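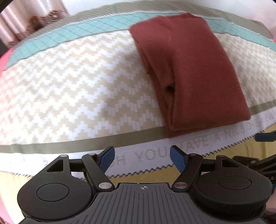

Three hundred folds of the same towel is one fold, as far as the model is concerned. Tahira Qureshi wrote that to us after our last equipment write-up, and it is a fair place to start with the Navow hand-held gripper set, because the sales page from Prillico leans very hard on how many examples you can record in a day.

Navow Hand-Held Gripper Set
Maker: Prillico
Sold as: set, left and right
Item no.: 316
Price: $1725 per set
Reviewed: June 15, 2022

What it is for
You hold the grippers and do the chore yourself, and the recording is meant to teach an arm to do it later. No arm has to be in the building. That part we like. It lets you work on real beds with real bedding, and a rust-red cloth on a zigzag pillow is a better test than another gray block on a gray bench. Printed fabric is where a lot of trained systems start to guess.

What you get
Dark grey body, black linkage arms, blue rubber fingertip pads. The pads matter more than the sales page lets on. Folded cloth has several layers at the edge, and whether you pick up one layer or the whole stack comes down to the pads and the person squeezing. Spare pads cost extra. Prillico says they should last "a full project," without saying how long a project is.

What we doubt
The claim that anyone can record useful examples after 3 minutes of practice. Anyone can record examples. Sunee Sitthichai ran our trial at the Tarar workroom and threw out most of her first morning, mainly for grabs that an arm could never copy. A person twists a wrist without thinking about it. The arm you plan to use may not have that wrist, and nothing in the Navow software will warn you.

We also doubt the word "ready" in "training-ready output." The files open fine. Somebody still has to watch them, mark where each attempt begins and ends, and decide if a messy fold counts. Budget for that person before you budget for a second set.

And ask about failures. The default setting deletes any attempt you mark as bad. We would turn that off. A dropped cloth that gets picked up again is worth keeping, and you can't get it back later.

How it compares
The Brorkutum set is heavier and its software is worse, but it keeps everything by default. If you already own one, we see no strong reason to switch.

Who should buy it
Teams that have an arm chosen and know its reach. If you are still shopping for the arm, wait.

Shipping and returns
Ships in one case. Returns accepted if the pads are unused, so try the fit of the handles first. Training sessions are sold separately.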